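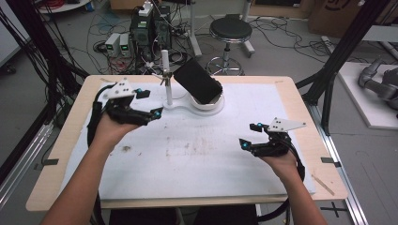 Home | Visits | Notes | About

Visit to the Busetik lab, July 2019

Prasetyo Tarigan met us at the door and took us straight to the recording tables. Busetik is teaching a system to handle small household items, and most of the staff's time goes into collecting examples for it.

People do the tasks themselves, with a gripper strapped to each hand. The white plates with black dots let the software track where each hand is. One task now is a phone and its stand. Kurniawati Gunawan said an operator records around 100 tries in a shift, and the target for each task is 300. Tries where the plates are lost from view get thrown out.

I had a turn. The fingers close later than you expect, and my first 5 tries were no good. Darmawan Halim, who had been doing it since May, was much faster.

We did not get to see the training itself. Teguh Simanjuntak answered questions over coffee, mostly on file storage.

2 comments | 6 shares

Contact | Back to top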